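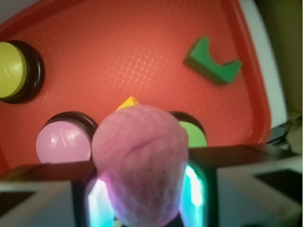
Bench tips: comparing gripper fingers on soft things

These come from a month of swapping fingers on a small arm in a home workshop. I had two sets to choose between, the lit tactile pads from Bralolell and a plain rubber pair from Grulliver, and I wanted to know which one to leave on. Most of the tips apply to any fingers you can bolt on.

Set the zero before you bolt on the fingers. Close the bare jaws, zero them, then fit the fingers and zero again. Write both numbers on masking tape and stick it to the controller.

Use a tray with a rim. A plastic one is fine. Round things roll, and without a rim you will spend the evening under the bench. If the tray slides when the arm pushes down, put a square of shelf liner under it.

Mix the objects. Soft foamy things show you squeeze, glossy domes show you slip, and a wooden block with a curve cut in it shows you whether the fingers can find a flat side. Push buttons are good too, and they don't roll off. Keep the same objects for both sets of fingers or the comparison is worthless.

Start soft. The Simus controller I use has a force setting that goes up to 90. I began at 17 for anything that squashes and went up in small steps. Foam was held well by 40. Past that it only got flatter, and on the way down it was more likely to pop out sideways.

Turn down the room lights for lit pads. A lamp shining straight into the side of the pad washes out the contact picture. Move the lamp behind the arm, or shade it with a piece of card.

Wipe the pads between runs. Lint-free cloth, plain water, no solvent. Bình Bùi ruined a pad with window cleaner in October and passed that one on to me. Rubber fingers can take dish soap.

Check the wrist camera after every finger change. Longer fingers hide more of the tray. I had to tilt mine a little – loosen both screws, never just one – and then redo the calibration.

Log every grasp, good or bad. I logged 982 over the month in a spreadsheet with columns for finger, object, force and result. Ctibor Vávra uses a paper notebook and his is easier to read than mine.

What I left on: the lit pads for soft things, where I could see the contact spread before the grip got too tight. For wooden blocks the rubber pair did just as well and I worried less about scratches. The Thygesen quick-change plate makes swapping a two-minute job, so I keep both sets in the drawer.

Store the pads face up, in a box with a lid. Dust sticks to them.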